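Count the bad ones too
2022-05-27
By Nuria Gudeta

Most people who write about teaching robots by remote control talk about how many demonstrations they have. I would like them to talk about who gave them.

At Steltora we spent March collecting 3,000 demonstrations of towel folding. Sofia Morais gave 1,000 of them and the rest were shared among people who had a free hour. When we trained on everything, the arm folded badly. When we trained on 700 of Sofia's, picked by her, it folded well enough to be worth watching.

I don't think Sofia has a special gift. She had done the job long enough to stop changing her mind. A newcomer takes the towel by one corner, lets go, tries the other corner, then pushes the cloth flat and begins again. Every one of those pauses goes into the record, and the robot learns to pause as well.

Cloth makes this worse. A cup is the same shape whichever way you approach it. A towel has a different shape each time you touch it, so the person at the controls has to make small choices all the way through. 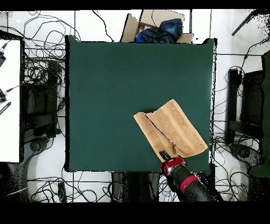
What I would change

Pay operators as skilled workers. On the Landlow project they were taken on for 22 days and let go just as they were getting good. That is a poor way to spend a budget, and it is hard on the people too.

Let them throw their own work away. Sofia knew which runs were poor before any of us had looked at the data, and for weeks we gave her no button to say so.

Keep the poor runs in a separate folder, with a line on what went wrong. We have gone back to ours several times, mainly for slipped grips and corners folded under.

Some colleagues say that with enough data the differences between operators will wash out. They may be right for very large collections. Ours is small, and so are most of the ones I get asked about.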